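**Table-layer and clearer, part-time (two posts)**
Cieślak Supper Rooms, Kulthorpe Road, Stomdale

We feed up to 40 people a night and we need two more pairs of hands to get the tables laid before they sit down and cleared once they have gone. The cooking is taken care of. The forks are another matter. 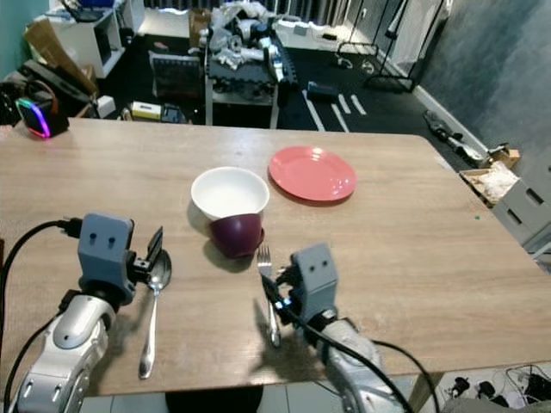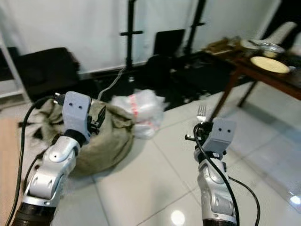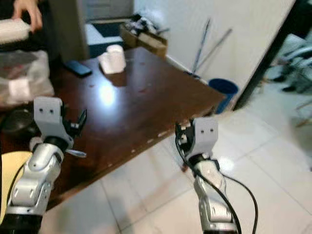 Teresa Tomaszewski wishes it to be known that the fork goes on the left, the spoon goes on the right, and that she has said this to every starter since the rooms opened and expects to say it to you. She adds that a plate with a thumbprint on it counts as a dirty plate, whatever you may do at home.

**The work**

You would come in at 3 in the afternoon, when the rooms look like the end of somebody's house move. Bags get left on the floor, things land on the tables that have no business on tables, and the crockery will be wherever the last shift felt it looked nice. By 6 we want all of it sorted:

- tables cleared of phones, carrier bags, paper cups and anything else that can't be eaten off
- tabletops wiped and dried (the dark ones show everything, and they will show it to the customers before they show it to you)
- plates, bowls and cups out, cutlery straight
- sacks and bags off the floor and into the back passage, which already has a trolley, a broken trolley and the good trolley in it
- chairs in

After service you do it backwards, only stickier.

Our crockery doesn't match. Some of it came with the lease, some came from a clearance at Farnine's when they shut the canteen, and the rest has turned up. We have stopped apologising and started calling it a style. You will need an eye for putting a red plate next to a purple cup so that it looks like somebody meant it. If you have strong feelings about matching sets, please have them somewhere else.

**About the building**

Parts of it go back to 1663 and you will meet them with your forehead, mainly in the passage. The tiled floor is a good deal younger. It is also slippery when mopped, so flat shoes with some grip, please. We had an applicant last time who came to the trial in clogs. She was very good and we were all terrified.

**Hours and pay**

19 hours a week, in four shifts, settled a month ahead and then argued over. Pay is by the hour and goes in at the end of each month, with tips split evenly between everyone on shift, kitchen included. You get a proper hot supper at 5.30, sitting down, at a table you have just laid. Most people find this quite galling the first time.

We close for two weeks in February, when Stomdale stays indoors and we paint things. If you would like paid painting hours, say so. If you have never painted anything, say that too.

**Who would suit**

Experience is handy but we can teach the job in a couple of shifts. We would sooner have somebody who notices a smear than somebody with a certificate in smears. You should be able to carry a stack of plates down a passage with a low beam in it, be on your feet for a few hours, and take correction about forks in the spirit in which it is given, namely at some volume.

School leavers, people coming back to work and people who have retired and regretted it have all done well here. There is step-free access through the yard door. If you can't lift heavy things, tell us and we will swap jobs about - there is always cutlery to polish.

The bus from Kulthorpe stops at the corner. The last one back goes at 10.40 and we will let you run for it.

**How to apply**

Write us a few lines on who you are and which afternoons you can't do. A CV is fine if you have one lying about. Hand it in at the yard door any time after 3, or post it through the front one, but push hard as the flap sticks and we have found applications in there from people who have since moved abroad.

We will ask you in for a short paid trial: one table, laid from scratch, then cleared. It takes half an hour. Tea is provided, and so is Teresa.

Please don't ring between 6 and 9. We can hear the phone perfectly well, we just have soup in both hands.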